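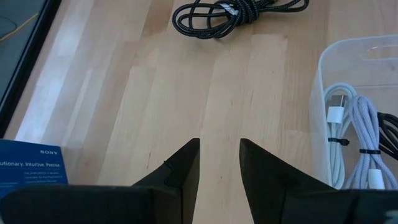 3.2 Surface materials and board variation

Respondents to the Firkbridge household survey were asked to name the main material of the table at which most meals were eaten. Of the 2,823 forms returned, 2,740 were complete enough to be used in this section. Wood in some form was the most common answer, but the word covers a wide range of products, and the survey form did not separate solid planks from tops made of joined strips. The difference matters for the study of wear. In a top of the joined kind, such as the pale one in Figure 4, the strips run side by side in long parallel lines and vary slightly in tone, from creamy beige to a warmer honey color. Respondents with tops of this type often reported the variation itself as fading or staining, and their answers to item 17 should be read with that in mind.

Figure 4. Light wooden tabletop in butcher-block style.

To limit the effect of such reports, the answers on discoloration were coded a second time using the scale set out by the Jamis study. Under this scale, a difference in tone that follows the edge of a board is recorded as natural, while a difference that crosses from one board to the next is recorded as a mark. Forms that gave no location for the change were left out of the second coding – a stricter rule than the one used in the Egan and Talon surveys, where they were counted as marks.

Oil finishes were recoded in the same way. Households that had oiled the table within the past 5 years were grouped together, whatever product they had used. Results for painted and covered tables are given in Section 3.3.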